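What's on Your Desk? A small project on sorting, by me

I picked desk clutter for my spring project because mine was awful and I wanted marks for tidying it! The question was simple — does giving people a basket change where they put their things, or do they just end up with a full basket and a messy desk?

I spent September and a bit after that at Mombridge, where Lucero Escobar kindly let me use the long table. Imtiaz Miah and Ju-won Kwon helped me (thank you both) and Aksel Bergmann lent me the Vastar storage catalogue so I could read up on basket sizes. I had 105 answers to my questionnaire, way more than I expected, and 4 people did the sorting task properly.

The task went like this. You get a table of ordinary bits, mostly boxes and cables, plus two baskets, and you put away whatever you think belongs away. I gave no rules. Renzo Rizzi wanted labels on the baskets but I said no, and we argued over that for most of a lunch break.

Boxes were easy. Everybody put boxes in first, biggest to smallest, even when the box was the thing they'd said they used most. Cables were the real trouble. People picked them up, looked at them, and put them back on the table. Ju-won wrapped one round her hand very neatly and then left it exactly where it had been!
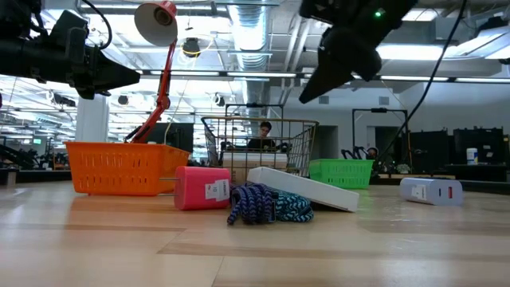 Fig. 1. Braided cables on the table, with the orange plastic basket and the wire one behind.

I think baskets with open tops suit boxes and not much else. My questionnaire sort of agrees, as lots of people wrote that they'd rather hang cables up or tie them — a few said they own four of the same one and can't find any.

If I did it again I'd use smaller baskets and ask about drawers, which I forgot completely. The full answers are in my folder if anyone wants them.

Filed under: Student Work, Home & Study
3 comments | 12 shares
Contact us | © Mombridge Student Projects | Back to top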